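생활 기록: 파란 천 한 장을 펴고 접는 일에 관하여

본 블로그에서는 그동안 수납과 의류 관리에 관한 글을 주로 게재하여 왔습니다. 이번 글에서는 그보다 앞선 단계, 즉 천을 집어 들고 펴서 접기까지의 과정을 다루고자 합니다. 지난 7월에 올린 침구 정리 글에 대하여 Tegan Mahuika 님께서 "접는 순서는 알겠는데 접기 전에 무엇을 해야 하는지가 빠져 있다"는 의견을 주셨고, 검토한 결과 타당한 지적이라고 판단하였습니다. 당시 글은 천이 이미 반듯하게 펴져 있다는 전제에서 출발하고 있었습니다.

실제 가정에서 천이 반듯한 상태로 놓여 있는 경우는 드뭅니다. 건조대에서 걷은 천은 대개 한데 뭉쳐 있으며, 가장자리가 안쪽으로 말려 들어가 어느 쪽이 위인지 구분하기 어렵습니다. 필자의 경우 접는 시간보다 모서리를 찾는 시간이 더 길게 소요됩니다.

1. 작업대의 준비

작업대는 표면이 매끄럽고 색이 밝은 것을 권장합니다. 필자의 집에서는 오랫동안 짙은 색 식탁을 사용하였는데, 남색 셔츠나 검은 양말을 올려놓으면 가장자리가 잘 보이지 않아 저녁 시간에는 특히 불편하였습니다. 이후 미색 천을 식탁 위에 깔고 작업하는 방식으로 변경하였고 현재까지 유지하고 있습니다. 깔개는 Serra 제품을 2년째 사용 중이며, 세탁 후에도 크기가 크게 변하지 않아 만족하고 있습니다.

작업대 위의 물건은 사전에 모두 치워 두시기 바랍니다. 컵이나 리모컨을 한쪽으로 밀어 놓고 시작하면 넓은 천을 펼칠 때 반드시 걸리게 됩니다.

2. 들어 올려 늘이기

뭉친 천은 우선 들어 올립니다. 바닥에 놓인 채로 잡아당기면 안쪽 주름이 그대로 남는 경우가 많습니다. 한쪽을 단단히 집은 다음, 떨어진 다른 쪽을 집어 옆으로 벌려 줍니다. 처음부터 정확한 모서리를 집을 필요는 없습니다. 두 지점 사이의 천이 아래로 처지는 모양을 살피면 어느 부분이 꼬여 있는지 파악할 수 있습니다.

연한 파란색 천의 한쪽은 매듭처럼 뭉쳐 있고, 거기서 오른쪽으로 길게 처지며 반대쪽 집게까지 이어져 있습니다. 이러한 상태에서 세게 당기는 것은 권하지 않습니다. 꼬임이 풀리지 않은 채 당기면 가운데에 굵은 주름이 생기고, 얇은 직물은 올이 상할 우려가 있습니다. 한쪽을 가볍게 흔들어 꼬임을 먼저 푸는 것이 바람직합니다.

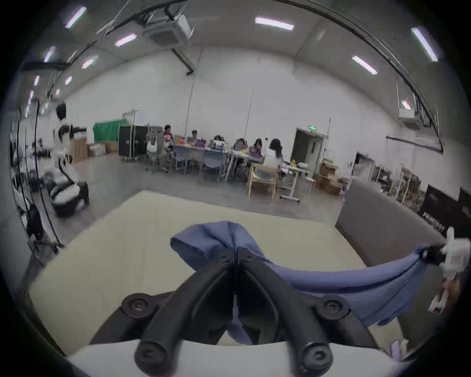
3. 내려놓기와 모서리 확인

꼬임이 풀린 천은 작업대에 천천히 내려놓습니다. 필자는 몸에서 먼 쪽부터 놓고 손을 몸 쪽으로 당기면서 나머지를 내려놓습니다. Roswitha Gerlach 님께서는 반대로 가까운 쪽부터 놓는 방식을 선호하신다고 합니다. 필자도 몇 차례 시도하였으나 팔이 짧은 탓인지 끝부분이 자꾸 접혔습니다. 각자의 체격과 작업대 높이에 따라 선택하시면 되겠습니다.

내려놓은 직후에는 모서리가 한 번에 모두 드러나지 않는 것이 보통입니다. 눈에 띄는 모서리 하나를 기준으로 정하고, 그 모서리에서 이어지는 변을 손끝으로 따라가며 다음 모서리를 찾습니다. 수건처럼 네 변이 분명한 천은 이 방법으로 충분합니다. 셔츠의 경우에는 어깨선 또는 밑단을 기준으로 삼는 편이 수월합니다.

4. 주름 펴기

주름은 가운데에서 바깥쪽으로 손바닥을 밀어 폅니다. 방향을 바꾸어 가며 문지르면 이미 펴진 부분에 다시 주름이 잡히므로 한 방향을 유지하여 주십시오. 비스듬한 주름은 천의 결과 어긋나게 놓였다는 뜻인 경우가 많아, 손으로 누르기보다 해당 모서리를 다시 들어 위치를 바로잡는 것이 빠릅니다.

파란 천이 넓게 퍼져 있으나 얕은 주름이 대각선으로 지나가고, 아래쪽은 작업대 가장자리 너머로 늘어져 있습니다. 필자라면 이 단계에서 접기를 시작하지 않고 천 전체를 안쪽으로 옮깁니다. 늘어진 부분은 자체 무게로 나머지를 끌어당기므로, 애써 맞춘 변이 접는 도중에 다시 틀어지기 쉽습니다. 위쪽의 살짝 들린 모서리는 첫 기준점으로 적당해 보입니다.

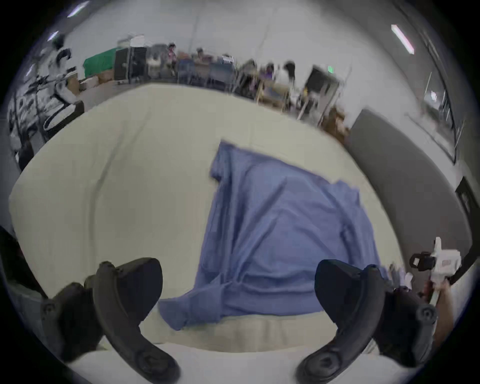 5. 접기와 보관

접는 방법은 보관 장소의 폭에 맞추어 결정합니다. 필자의 수건장은 폭이 넓지 않아 긴 변을 세 번 나누어 접고, 다시 반으로 접습니다. 접힌 면이 앞을 향하도록 넣으면 꺼낼 때 옆의 수건이 딸려 나오지 않습니다. 서랍에는 Arus 칸막이를 사용하고 있으나 바닥에서 조금씩 밀리는 단점이 있어, 아래에 얇은 미끄럼 방지 천을 깔아 두었습니다.

얇은 천과 두꺼운 천은 같은 칸에 두지 않습니다. 이 점은 이전 글에서도 말씀드린 바 있으므로 자세한 설명은 생략합니다.

6. 문의에 대한 답변

Helmut Meinecke 님께서 다림질을 먼저 하여야 하는지 문의하셨습니다. 수건은 다림질하지 않으며, 면 셔츠는 펴기까지 마친 다음 바로 다립니다. 접어 둔 것을 다시 펼쳐 다리는 일은 피하고 있습니다.

Amra Vasić 님께서 문의하신 큰 침대보는 작업대에서 다루기 어렵습니다. 두 사람이 마주 서서 양 끝을 잡는 방법을 권하며, 혼자 하실 경우에는 침대 위에서 반으로 접은 다음 작업대로 옮기시기 바랍니다. 고무줄이 들어간 침대보에 대해서는 필자도 아직 만족할 만한 방법을 찾지 못하였으므로, 경험이 있으신 분께서는 댓글로 의견을 남겨 주시면 감사하겠습니다.

다음 글에서는 겨울 담요의 보관에 대하여 다룰 예정입니다.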